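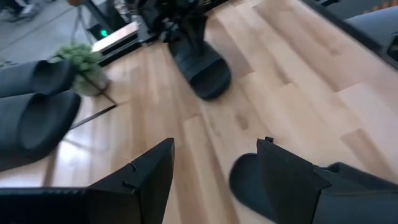 Mimoza Omerović thinks we should quit backing the wrist all the way out after a missed grab, and just open, roll a little, and go again from where we are. She said it twice before I had my coat off, and by the end of the evening I was completely sold.

March, evening session, started 6:15 pm

Shoe task for the Makotitz challenge. Rules as I understand them: footwear scattered on the floor in any pose, robot picks up one item at a time and puts it in the bin, no touching the household stuff lying around it. Points off for dragging. Bonus for pairing left with right, which we are not even trying until the basic pick is solid.

We ran slides only tonight. They are great test objects! Light, squishy, and they do every annoying thing a shoe can do: lie flat, flop onto a side, stand on end against something. Black on blond planks is kind to the segmenter, too. The trouble starts when a black slide is close to the dark clothes, and then the mask happily swallows both and reports one enormous shoe.

Stodar (the gripper code, for anyone reading this who joined after winter break) is now on the new branch. What changed:

- close command is ramped instead of stepped
- stall check looks at the last few current readings, not just the latest one
- wrist view gets rotated upright before it goes to the pose model

The third item was the big one. We had been feeding the model whatever tilt the wrist happened to have and then wondering why its idea of "on its side" was so shaky. With the rotation in, the side-lying pose came out right on nearly every try I watched. I may have yelled.

Servo numbers, so I don't lose them again:

Fully open is 1251. First contact on the sole of a slide lying on its side is 1269, so there is hardly any travel at all between open and touching. That was a surprise. It means the approach has to be really well centered, or one finger gets there way before the other and shoves the slide along. Firm hold is roughly 1430, depending on where on the foam you grab. Past that the foam keeps squashing and the current barely moves, so the stall check never trips and the servo gets warm. I put a hard stop in the config. Please don't take it out to "see what happens." I already saw what happens.

Where to grab: the side-lying slide is a good one for us, one finger under the sole and the other over the strap side. Grabbing at the toe end works but the heel droops and swings. Middle of the sole is best. Grabbing the strap alone looks clever and then the whole thing rotates in the fingers as soon as we lift. Pirero (the team at the far bench) go for the strap every time and they have made it work with rubber pads. We have flat fingers and no pads, so different problem.

6:50. Tried the retry idea. Old behavior: miss, open, back out to the hover pose, take a new look, plan again, come down. New behavior: miss, open, roll the wrist a few degrees, nudge forward, close. It is SO much faster. It also looks a lot more alive, like the arm is feeling around for the thing, and both of us ended up crouched on the floor cheering for it. It got one slide on the second poke that the old routine would have spent half a minute thinking over.

Bad part of the new behavior: with the slide a bit too far forward, the nudge pushes it, then the next nudge pushes it again, and off we go across the floor. That is dragging, and dragging costs points. So, limit of two nudges and then back out like before. Mimoza wants three. We can fight about it with data.

7:30. Upright slide, standing on end. No good yet. The pose model calls it "flat, seen from above" and the planner comes straight down on it, which of course knocks it over, and then it is lying flat and the model was sort of right after all. I laughed, but it's a real gap. We have hardly any upright examples in the training set. Need to record a bunch, sole toward the wrist and sole away, near clothes and in the open.

Also the no-touch objects. The potted succulent is on the list and the planner keeps a proper margin around it. The shiny panel under and beside it is harder. Reflections off it look like floor clutter some of the time, and I got one phantom "shoe" floating in the glare. Lowering the confidence of anything found inside the panel outline fixed that one case. Not convinced it fixes the rest.

Blur. Still getting some streaking when we grab a view while the wrist is moving. I'd like to keep the arm moving, a full stop before every look eats the time we just won back. Shorter exposure is the first thing to try. If it gets too dark, add light. The Nikolaidis lamp is in the cabinet with the bad hinge, and it wants the long cord.

8:10. Last batch before packing up, all side-lying, new retry on, two-nudge limit on. Smooth! Best run of the season so far for me, and the ramped close is so much gentler that the slides hardly shift when the fingers meet them.

To do:

- record upright poses (me)
- exposure test, with and without lamp
- split black slide from dark clothes, maybe use the depth edge
- log nudge count per pick so we can settle two versus three
- try a sneaker, just once, for morale
- label the servo horn screws, I mixed them up again

Branch is pushed. Config with the hard stop is in there as well. Mimoza has the notes on the roll angle and will add them under this entry.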